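工单 171:叠衣工位对翻面衣物处理失败

- 站点:Tristthorpe 洗衣房,二号工作台
- 设备:Kuvlow 单臂叠衣工位,二指夹爪,腕部相机
- 报告人:Renu Mittal
- 处理人:Vendula Kopecký
- 协助:Noura Karam(感知)、Lucie Girard(现场)
- 优先级:中
- 状态:部分解决,遗留两项

## 问题描述(Renu Mittal,9月3日,星期一)

早班开机后,毛巾和枕套正常。换到混装衣物筐以后,工位开始反复停机,界面提示“未找到可用抓取点”。停机前一般会先抓同一个位置三四次,抓起来,放下,再抓。衣服最后没有展开,反而越揉越紧。

出问题的衣物有一个共同点:至少有一部分是反面朝外。T恤、带领子的短袖、童装裤子都有。正面朝外的同款衣服大多能叠完,速度慢一点,但能叠完。

我这边需要知道两件事:一是混装筐能不能继续放在这台机器上,二是如果不能,人工分拣要加到哪一步。现在是 Lucie 在旁边把翻面的衣服挑出来,她一个人同时看两台,忙不过来。

## 初步检查(Vendula)

先排除硬件。

1. 夹爪开合行程正常,空载往返 40 次,没有丢步报警。
2. 指尖没有松动,用酒精布擦过一遍,故障依旧。
3. 腕部相机重新标定,误差在范围内。
4. 换了一筐干净毛巾,全部叠完,没有停机。

硬件没有问题。日志里看,失败集中在“展开”阶段。机器要先找到衣服的下摆或肩部,再提起来抖开。找错边,后面的动作就全错。

问 Renu:失败时的抓取点是在衣服边缘,还是在中间?

## 回复(Renu)

两种都有。夹在边缘的时候看着像是对的,提起来才发现夹到的是袖口或者里面的一条缝。夹在中间的时候就是一团提起来,一团放下去。

## 复现(Vendula,Noura 远程)

没有用标准测试布,直接从混装筐里拿衣服放到台面上,不整理,切到单步模式。每一步停下来,先看腕部相机画面,再看模型给出的边缘判断。

选了一件蓝绿色的针织衣服,像是 polo 衫,部分翻面。这件对模型来说比较难:缝线有好几条,洗标缝在侧面的长缝上,中间还有一片布斜着搭过来,可能是袖子,也可能是下摆。我第一眼也没有分清楚。 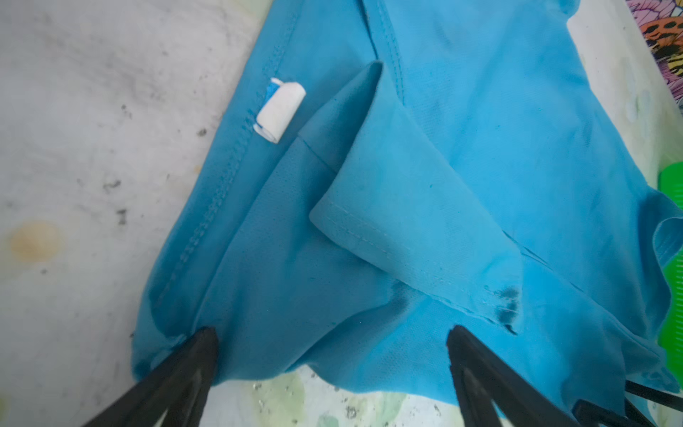
模型给出三个候选边缘,排第一的是中间搭着的那片布的折边,置信度最高。按这个点去提,提起来的只是上面那一层,下面的衣身拖在台面上不动。排第二的才是长缝和下摆交汇的那个角。手动选第二个点再提,衣服能吊起来,但抖开之后仍然是翻面状态,叠衣程序不认,停机。

所以这里是两个问题叠在一起:

- **问题 A:边缘判断错误。** 袖口、下摆、搭在上面的折边都有车线,模型只看局部纹理,分不出是哪一条。
- **问题 B:没有翻面动作。** 就算抓对了,当前版本也不会把衣服翻回正面。动作库里没有这一项。

## 感知侧分析(Noura)

看了单步记录。补充几点。

模型的训练衣物绝大部分是正面朝外的。我查了训练集标签,标为“翻面”或“部分翻面”的只有 888 条,而且多数是纯色 T 恤,有领子的很少。它对缝份、包边、双线这些内侧特征没有多少概念,看到就当成外轮廓。

洗标可以利用。人叠衣服的时候看到洗标就知道这是里面,顺着缝往下就能找到下摆。目前模型把洗标当成干扰物处理,早先版本有人为了避免夹到标签,把那一块直接屏蔽了。我建议取消屏蔽,改成一个“内侧朝外”的提示信号。

另外,污渍也要单独处理。这件衣服折边的边角有一块深色污迹,模型在那里画出了一段不存在的轮廓线,大概是当成阴影了。台面不干净也有影响,斑点多的时候背景分割会变差。请现场确认一下台面清洁是否按时做。

## 现场回复(Lucie Girard)

台面每班擦一次,混装筐这边可能不够,我改成每筐擦一次。

有明显污渍的衣服本来就不应该到叠衣这一步,应该退回去重洗。但是机器不看污渍,叠完就往下走,最后还是我在出口挑。这件我已经拿去退洗了。

顺便说一下工时。我一个人翻一件衣服几秒钟,手伸进袖子拉出来就行。机器在单步模式下折腾了一上午,一件也没有翻过来。如果翻面还是要人来做,那不如在上料的时候就翻好,不要等它停机再叫我。停机一次要走过去、确认、复位,比翻衣服本身费时间。

## 处理措施(Vendula)

已执行:

- 取消洗标区域屏蔽,增加“内侧朝外”判断。判断为是时不再尝试展开,直接推到左侧退料区,不停机。
- 同一抓取点重复上限改为两次。超过后退料。
- 提起后增加一次检查:如果台面上仍有同色布料,放下并换下一个候选点。
- 折边置信度下调,优先选择长缝与下摆的交汇处。

验证:从混装筐随机取 100 件,不预先翻面。运行过程中没有停机。翻面衣物大部分进入退料区,少数仍被当成正面衣物叠了,叠出来的形状不合格,由 Lucie 在出口取出。另外有几件正面朝外的深色衣服被误退,原因是领口内侧露出来一截标签。

误退可以接受,漏判要继续改。

## 关于能否继续使用混装筐

Madhu Khurana 在群里问,是否可以告诉客户“机器已经能处理日常混洗衣物”。我的意见是不能这样写。

现在能做的是:毛巾、枕套、正面朝外的上衣。翻面的衣服,机器能认出大部分,然后交给人。翻面这个动作单臂二指夹爪很难完成,需要一只手撑住开口,另一只手伸进去拉。Flernine 那台双臂样机做过类似的动作,条件是衣服预先挂好,而且一件要好几分钟,放到这里没有意义。

给客户的说明我建议写成“翻面衣物自动分出,由人工处理”,并且写明退料区需要有人定时清空。清空间隔先按每筐一次。

## 回复(Madhu Khurana)

同意,按这个写。混装筐保留,上料处加一张提示,请操作员看到翻面的先翻好,翻不完的就放进去让机器退。客户那边我去沟通。双臂方案明年3月再评估,这张工单里不讨论。

## 遗留

- [ ] 补采有领针织衫的翻面数据,正反面混合,包含洗标卷起、折叠的情况(Noura)
- [ ] 污渍检测:先做到能提示,不要求自动退洗(Noura,等 Thakur 的相机固件更新)
- [x] 台面清洁改为每筐一次(Lucie)
- [x] 退料区加限位板,防止衣服滑到地上(Vendula)

Renu 确认早班运行正常后,把优先级降为低。两项遗留完成前工单不关闭。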